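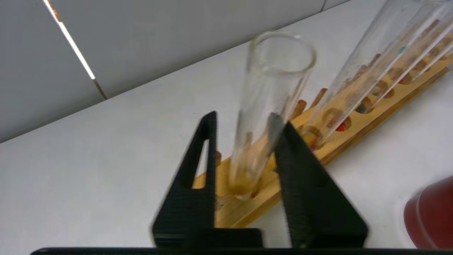

Annelore Ostermann would like it known that the robot did exactly as it was told. The tubes broke anyway, one in March and then a run of them over a fortnight, and for most of that time she and everyone else at Brillholm blamed the glass.

"It's what you do," she says. "You ring the supplier and you are rude to them. I was quite rude. I have since written to apologise."

Brillholm tests dyes and pigments for small paint makers, and the arm works the night shift, lifting test tubes out of their racks, showing them to a reader and putting them back. It is a dull job and was given to a machine for that reason. The trouble was with the putting back. Every so often a tube went down a shade off centre, met the edge of the hole and was pushed on regardless.

"A person feels that and stops," says Reynaldo Lumbao, who looks after the arm. "The arm is meant to feel it as well. There's a limit, and past the limit it should freeze and sulk until I come in. It never sulked. I thought that was a good sign."

The limit had been raised. The previous autumn the arm had kept halting for no cause anyone could find, sometimes at two in the morning, and Lumbao, who was the one being telephoned, turned the setting up to 160 from its usual 77. He meant to turn it down again. He shows me the note he left himself, which says "turn down again" and was found under a kettle.

So the arm pressed on. Mostly the tube slid in. Now and then it cracked, and the arm, having let go of what it took to be a tube, went off to fetch the next.

"It logged every one as a success," Ostermann says. "600 placements in a night, all perfect. I've had worse reports from people who'd broken nothing."

Nobody was hurt, though it was close. Mareike Brandes came in at six one morning, reached along the bench for her notes and put her sleeve down on splinters. She was wearing gloves, and a thick jumper under her lab coat, for which she thanks the heating.

"I wasn't cross with the robot," Brandes says. "I was cross that it had been standing there all night next to broken glass, looking busy."

It was Brandes who asked for the stop limit to be read out loud at the next meeting. There was, she recalls, a pause. Then Lumbao went to look for his note.

The limit is back at 77. The false halts came back with it, and were traced within a day to a cable that snagged when the arm reached the far end of the bench – a clip fixed that. Any change to a safety setting now needs 2 signatures, and the reader checks for a whole tube before anything is logged as done. The arm has sulked four times since. Lumbao gets up for it each time.

"I've moved the kettle," he says.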